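Cadthorpe brewers move to new hall and open the ranks to beginners
26 Nov 2021

The Cadthorpe homebrewing club will hold its meetings at the old Risport hall on Carrier Street from the new year, ending a long stretch in the back room of the bowling club.

Members voted for the move at this month's meeting. The bowling club is renovating and will not have a room available in the evenings until at least June, and several members had already been asking for somewhere with a proper sink and a floor that can be hosed down. The Risport hall has both, along with off-street parking and a cool store that can be hired separately.

Club president Birdie Tran said the extra space would let the club run brew days on site for the first time.

"We've always met in one place and brewed in another, usually somebody's garage," she said. "You can get four or five people around a burner in a garage. After that they're standing in the driveway and they can't see what you're doing."

The first brew day at the hall will be an all-grain pale ale, with the grain bought in bulk by the club and split among those who sign up. Anyone who takes part goes home with a share of the wort to ferment themselves, so participants need to bring a clean fermenter with a lid and airlock. Yeast will be supplied, but brewers who prefer their own strain are welcome to bring it. The club hopes to have the results side by side at a later meeting, as the same wort can finish quite differently from one house to the next.
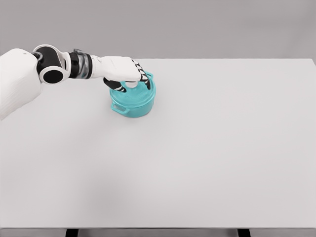
A beginners' program will start alongside the brew days. It is meant for people who have never made beer, or who have made a kit or two and want to go further, and it begins with small stovetop batches using malt extract. No special gear is needed at that stage. A small cooking pot like the teal one shown is enough for steeping a handful of specialty grain or for a first try at a hop tea, and a larger stockpot can be borrowed from the club for the full boil. Later sessions cover cleaning and sanitising, temperature control, bottling and how to read a hydrometer. The last session is given over to tasting, with members of the judging group on hand to talk through common faults such as diacetyl and oxidation.

Places in the program are limited to 19 and will be filled in order of enrolment. The cost is included in the yearly membership fee of $60. Non-members can come to 2 meetings as guests before deciding whether to join.

The club's annual competition will also shift to the new venue. Entries will be taken in the usual styles, with a new class for low-alcohol beers under three per cent. Tran said the class had been suggested by members who wanted something they could drink at lunch and still get some work done.

"It's hard to make a good one," she said. "There's nowhere for mistakes to go. I've tipped out more small beer than anything else I've brewed."

The Fonasau Trophy for best in show will be awarded again after a year off. Last year's competition was cancelled when the club could not find enough judges, and members who would like to steward or train as judges are being asked to put their names down early. Stewards do not need any experience. Entries should be in plain brown bottles with no labels or marks on the caps — swing-top bottles will be accepted this time, provided the seals are in good condition.

The club was formed in 2000 by a group of friends who were ordering grain together to save on freight. Bulk buys are still a large part of what it does. The next order closes before Christmas, and members who want base malt should send their requests through the usual form. Hops from the new season will be ordered separately once prices are known.

Equipment now stored at the bowling club, including the kegs, the grain mill and the big burner, will be moved over the summer. Anyone with a ute or trailer who can help is asked to speak to Tran at the Christmas meeting, which will be the last in the old room. Members are asked to bring a plate and something of their own to share. Any club kegs still out on loan should be returned that night, rinsed and empty.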